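Section 4: Your First Cloth-Handling Session

Welcome back! If you have come straight from Section 3, your Lotico two-arm bench cell is bolted together, both arms answer when you wake them, and you are probably itching to see them do something. We felt the same way when we were putting this guide together, and we promise the wait is nearly over. Cloth is a lovely first material to work with. It is light, it forgives a clumsy grip, and a dropped napkin has never dented a tabletop.

Set aside a good stretch of the afternoon for this section, and please read it all the way through once before you switch anything on.

What you will need

The Lotico cell, with both arms mounted on the front rail
The Prulo control software, installed on your computer
Three pieces of plain cloth in different colors (old T-shirts work beautifully)
The cloth practice card from the Drimberg accessory box

4.1 Getting the cell ready

1. Turn the power switch to OFF and wait for the arms to settle. They will sag a little as the motors let go, so keep a hand under each gripper if you can.

2. Check that both base plates are tight against the rail. Give each one a gentle wiggle. If you feel any play, go back to step 3.6 and snug up the bolts.

3. Follow each coiled cable from the gripper down the arm with your fingers. You want enough slack for the wrist to turn all the way in both directions, but not so much that a loop can catch on the other arm. The little clips on the links slide, so take your time and get this the way you like it.

4. Lay your cloths in the middle of the floor in a loose heap. There is no need to be neat about it! A flat, ironed square is harder for the fingers to pick up than a good crumple.

NOTE: Patterned walls and floor mats are perfectly fine to use. If you change the lining later on, please run the camera check again from the Prulo start page.

CAUTION: Keep your hands, sleeves, and hair out of the cell whenever the power switch is ON. The arms are small, but they are stronger than they look, and they do not know you are there.

4.2 Teaching the pickup

5. Turn the power switch to ON and open Prulo. Choose Two Arms, then Cloth, then New Session.

6. Type 504 in the Profile box. This is the soft-grip profile, and it is the one we suggest for anything you could fold.

7. Select the left arm and bring it down slowly until the fingers sit on either side of a raised fold. Press Close. The grip bar on your screen should turn green. If it stays gray, open the gripper, move a finger's width deeper into the fold, and try again.

8. Raise the arm at the Slow setting. Watch the cloth and not the screen. You are looking for a steady lift, with the fabric hanging free of the arm. If a piece drapes itself over one of the links, press Pause, lower the arm, and let it slide off on its own before you carry on.

9. Park the right arm with its gripper open while the left one is working. Once you feel comfortable with one arm at a time, you can bring the second in to take a corner.

10. Press Save Position at the top of the lift, and again when the cloth is back down.

NOTE: Code 749 means the gripper closed without finding anything to hold. Press Clear and repeat step 7. Code 2098 means the two arms have been asked to share the same space. Press Pause, move the right arm back to its parked position, and then press Clear.

11. Repeat the pickup 4 times with the same cloth before you change to another color. We know it feels slow, but Prulo builds its grip settings from these first tries, and a patient start saves a good deal of fiddling later.

CAUTION: Never pull on a cloth that is held in a gripper. Open the gripper from the screen first, then turn the power switch to OFF and take the cloth out by hand.

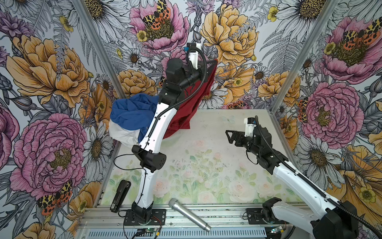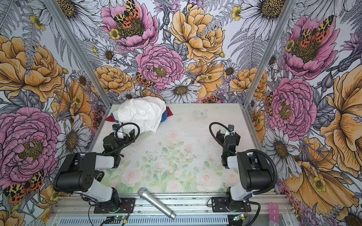 Can I leave a session running while I am out of the room?

Please stay with the cell for as long as the arms are powered. If you have to step away, press Pause, wait for both arms to stop, and turn the power switch to OFF. Your saved positions will be waiting for you under Recent Sessions when you come back, and you can pick up from the last completed lift.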